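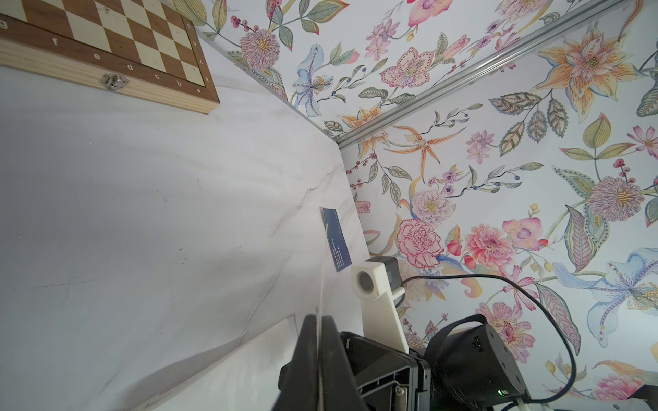
Two of the bought-in arms at Gestberg lost their grip on a chess piece more often than the one built from printed parts, a reader named Macapagal wrote to us last month, and asked whether the result had been checked on anything except a chessboard.

News > Technology > Robotics

Printed brackets hold up in small gripper trial

The answer is that it has been, though only a little. The Wesach group, which published its results in November, ran the same arm through 700 attempts at picking up and putting down small objects on a tabletop. Of these, 400 used chess pieces and the rest used cards, pegs and bottle caps.

The group wanted to know how much a robot can learn from a camera that travels with its gripper. A fixed camera sees the whole table but loses sight of an object once the fingers close round it. A camera near the fingers has the opposite problem, with a close view of the object and not much else.

Wesach's method keeps a short record of what the arm saw on its way down and compares it with the current view. If the two do not fit together, the arm backs off and tries again from a slightly different angle. On the chess pieces it succeeded in 90 per cent of attempts. The group says results with flat cards were clearly worse and gives no single figure for them.

Patterned backgrounds were part of the test. Earlier versions of the software were trained in front of plain walls and tended to drift when the setting changed. The new version was trained with floral wallpaper and a marble-patterned tabletop in view, and the group reports that most of the drift went away.

A white 3D-printed bracket on the gripper assembly can be swapped for another shape without retraining from scratch, according to the paper. Skavholm, which makes grippers for packing lines, has asked for the bracket drawings. It has not said whether it plans to use them.

The Gestberg comparison was made separately and has not been published. Wesach says it will repeat the card tests with softer fingers in the spring.

We use cookies to remember your reading settings. Accept | Manage choices

Contact the newsdesk | Copyright Gestberg Technical News | Back to top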